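How to fold trousers flat on a bed

Written by Agata Greco. Last revised 28 September 2020

This page covers the folding of plain long trousers into a flat rectangle for a drawer or shelf, using a bed as the work surface. It applies to trousers with or without a front crease. Jeans can be done the same way, but the finished block is thicker and step 5 may need to be left out. Hanging is dealt with on a separate page.

Before you start

The trousers should be fully dry. Cloth that is still slightly damp at the waistband or along the pocket bags will take a crease from the fold and hold it, and may smell after a few days in a closed drawer. Check the waistband with the back of the hand, as it is the last part to dry.

Empty the pockets. Push the pocket linings back in and smooth them downwards, towards the hem. A lining that is bunched under the front panel shows as a ridge once the trousers are pressed flat by whatever is stacked on top of them.

Fasten the waist button or hook and close the zip. Belts come out. A drawstring can be tied in a flat bow and tucked inside the waistband.

The surface

A bed is long enough to take the full length of an adult pair, which most tables are not. The drawback is that a soft mattress gives under the hand, so that smoothing a sleeve or leg pushes the cloth into a dip and forms new wrinkles behind it. There are two ways round this. The first is to use light strokes with the flat of the forearm. The second is to put something firmer on top of the bedding.

A woven sleeping mat does this well. The ribs spread the pressure of the hand and the cloth slides over them without dragging. Brush the mat first, along the ribs and not across them, as dust and lint collect in the grooves and will show on dark cloth. Run a palm over it to find any split or raised strands. A fine knit or a thin suiting can be pulled by a single loose end, and if the mat is worn it is better to lay a cotton sheet over it.

Dark trousers are easier to see against a light or mid-brown surface than against dark bedding. This matters more than it might seem in the evening, when black cloth on a navy cover makes the side seams hard to find. Put the main light on and, if possible, a lamp to one side. Light from the side picks out the folds.
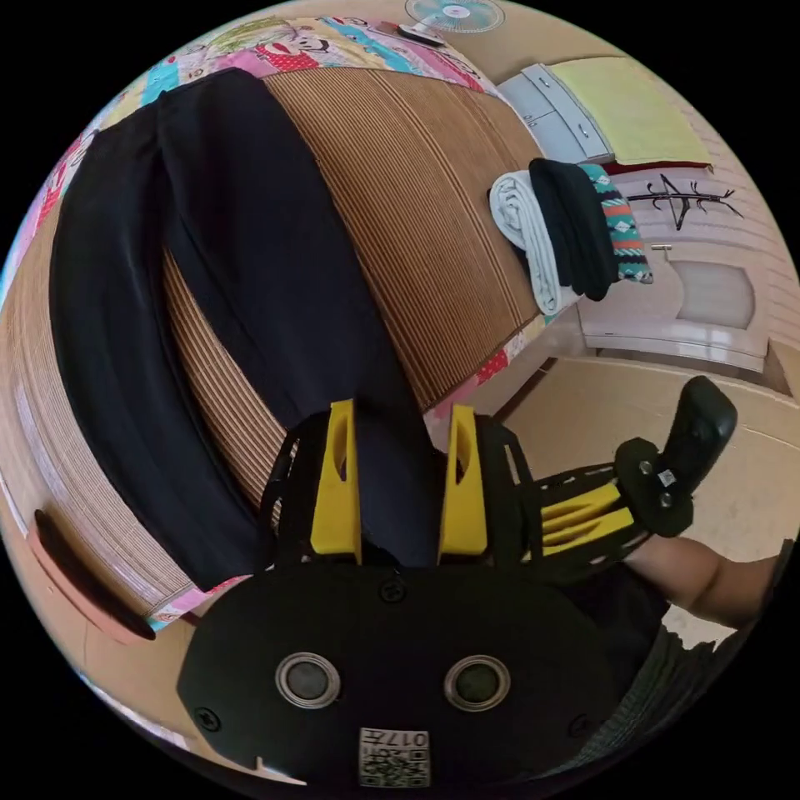
Laying out comes before any folding, and most poor results can be traced back to it. Hold the trousers by the waistband, one hand at each side seam, and lower them so that the hems touch the bed first. Walk the waistband away from the hems until the legs are straight. Do not drop them from a height. If the legs land apart, leave them apart for the moment and deal with each one separately.

Step 1. Smooth each leg

Start at the crotch and work to the hem. Use the side of the hand for the first pass and the flat of the hand for the second. Soft folds will usually go with two passes. A fold that comes back after the third pass has been set in by drying or storage and needs an iron. Trousers with a slight sheen should be ironed inside out or through a cloth, at the setting on the care label.

Step 2. Match the seams

For trousers without a crease, place one leg on top of the other so that the two outer seams lie together. For creased trousers, bring the inner and outer seam of each leg together first, so that the crease falls at the edge, and then place the legs one on the other. In both cases the hems should finish level. If one hem sits further down than the other, lift the top leg from the knee and shift it. Pulling at the hem alone stretches the cloth and it will creep back.

Step 3. Tuck the seat

With one leg over the other, the back seam of the seat sticks out as a rough triangle. Fold this in over the legs so that the long edge is straight from waistband to hem. The triangle should lie flat. If it is bulky, open it, flatten the back pocket and fold it again.

Step 4. First fold

Take both hems together and bring them up to just short of the waistband. Leave a gap of two fingers' width. The waistband is the thickest part of the garment, and hems laid on top of it make a lump at one end, which causes a stack to lean. Smooth from the new fold outwards, towards the open end.

Step 5. Second fold

Fold in half again, or in thirds for a narrow drawer. Use halves on shelves deeper than the folded length and thirds where the garments are to stand on edge. The final fold should face the front, with the open edges to the back. Thick trousers can be left at step 4 if the shelf is deep enough.

Sizes

Measure the inside of the drawer before choosing between halves and thirds. The bottom drawer of the Gestine chest I use is 471 mm deep inside. It takes trousers folded in halves and laid flat, with room to get a hand behind them. The Katetti wardrobe in the same room has a shelf 1,053 mm wide, and four stacks fit side by side on it without touching.

Allow 100 mm of clear space above a stack. With less than this the top pair catches when it is pulled out and brings the next one with it. A stack of more than six pairs is awkward to lift, and the bottom pair tends to pick up sharp creases at the knee.

Several pairs at once

Lay out one pair at a time. Heaping the rest at the foot of the bed is acceptable for a short while, but they should be draped over a chair back if the job is going to take longer than it takes to fold three or four. Do all the pairs of one type together, so that the widths come out the same. A folding board can be used as a gauge. The Pinside board is 23 cm wide, which suits thirds but is too narrow for halves in larger sizes. A piece of stiff card cut to the drawer does the same work.

Common faults

The block opens up after folding. The cloth is springy, or air is trapped between the layers. Press down with both forearms for a few seconds from the folded end.

The long edge is curved. The seat was not tucked in far enough, or the legs were laid at an angle to the waistband. Go back to step 2.

A line appears across the knee. This comes from the first fold and is normal after long storage. Hang the trousers overnight before wearing them. To reduce it, lay a rolled sheet of tissue inside the fold.

Lint on black cloth. Use a clothes brush in one direction, from waistband to hem, before step 2. Once the legs are on top of each other the inner faces cannot be reached.

Marks in the pattern of the mat. The trousers were left lying on it under weight, or were ironed there. A woven mat should not be used as an ironing surface. Move to a board, or put down a thick folded blanket.

Storage notes

Dark and pale trousers should be kept in separate stacks until the dark ones have been washed several times. I refold everything in January, when the winter pairs are aired, and turn each stack over so that the bottom pair comes to the top. Cedar blocks, if used, go at the side of the drawer and not between garments, as the oil can stain.

Corrections to this page: the measurement for the wardrobe shelf previously gave the outside width. It now gives the inside width. Thanks to Hosseinzadeh for pointing it out.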